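I've had the Nimness two-finger gripper kit on my bench for 33 days now, so I figure I'm allowed an opinion. Short version – I like it a lot, and the manual made me want to throw it in the yard.

The kit comes as a bag of parts, a motor and a sheet of screws sorted by somebody in a hurry. I built mine at Clallau, the shared shop I belong to, and it took two evenings. Step 30 has you press the bearings in before the finger plates are lined up. Don't! Torunn Nygård did hers in that order and had to pull the whole thing apart again (she was very calm about it, I would not have been).

Once it's together, it's a sweet little machine. The jaws close evenly, the motor is quiet, and the plates swap out with a single hex key. My one real gripe is the cable, which is way too short for any arm bigger than a toy. I spliced in a longer one and it's been fine.

The part I didn't expect to love is Totodex, the simulator you get a license for. You can try out a reach on the screen before you let the real arm anywhere near your cabinets. I've been using it to practice on door handles, and getting the wrist angle right is so much harder than you'd think. Loading is slow on my old laptop, and I wish the default lighting was brighter. Still, I'd buy the kit again. Four stars, and five if they fix step 30.
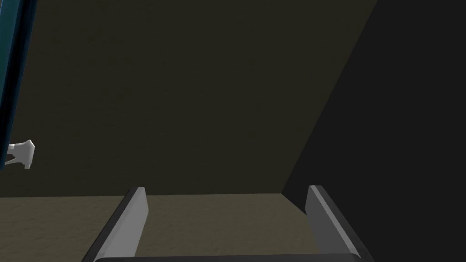 Issue 51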